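Keabetswe Kruger
3 Jan 2025

1/ I moved from Grakville to Suvton in July and I've spent one winter month here so far. Some notes on dressing for cold when you grew up somewhere that never had any. Long thread.

2/ Grakville gets down to 60 on a bad night. People put on a hoodie and complain. I owned one coat and it was for rain. I had no idea how any of this worked, so if you're from a cold place you can skip most of it.

3/ First mistake was buying one huge parka and wearing a T-shirt under it. You're too hot on the bus and in every store, and you still freeze at the stop because the wind comes up from the bottom. I returned it.

4/ What I wear now is a thin wool top, a fleece or sweater, and a jacket. On most days the sweater comes off by 10 in the morning and goes in my bag. Get a bigger bag.

5/ Cotton. My neighbor told me not to wear it next to the skin and I ignored her for two weeks. I walk up a long hill to work. I'd sweat on the hill, then sit in a drafty office in a damp shirt until lunch. Wool top fixed it. I own three and wash them on cold.

6/ Socks: same thing. One pair of decent wool ones. I tried two pairs of cotton socks at once and my boots got so tight my toes went numb faster. Buy boots half a size up if you can.

7/ Down or synthetic? Suvton is wet cold more than dry cold. It sleets. Down goes flat when it's soaked and takes forever to dry in an apartment. I went synthetic. My sister is in Dranimia, where it's colder but dry, and she swears by down. We're probably both right.

8/ Price. I spent 86 on the jacket, on clearance. The same store had one for 2,000. I tried it on. It was a nice jacket. I did not stand there feeling 2,000 warm.

9/ Things I check on a puffer now, in the store, before I look at the color:
— does the zipper have a flap behind it
— can I work the zipper with gloves on
— do the cuffs close
— is it long enough to sit on

10/ Also pull gently on the seams between the quilted sections. If you can see gaps around the stitches, the fill is going to come out sooner or later. My cousin had one that left white fluff on every chair in her house.

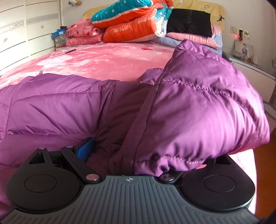

11/ Washing. Read the label first. What has worked for me on synthetic fill: close every zipper, turn it inside out, cold water, gentle cycle, half the soap you think you need. Then run a second rinse.

12/ Dryer on low. Take it out every so often and break up the clumps with your hands. It will feel dry on the outside well before the middle is. I put mine away too early once and it smelled like a basement.

13/ Don't use fabric softener on it. I did that too. Rain used to bead up on the sleeves and after that wash it soaked in. A spray from the hardware store brought some of that back.

14/ Small rips. Clean the spot, let it dry, put a nylon repair patch over it and round the corners first so they don't peel. Duct tape holds for a while but leaves glue behind that you'll never get off.

15/ Hat. I fought this one because of my hair. A satin-lined beanie solved it. My cat Zulu has since claimed the first one, so I own two.

16/ That's 16 posts, which is enough. Still haven't figured out gloves you can use a phone with. If you have a pair that works below freezing, reply with the name and how long they've lasted.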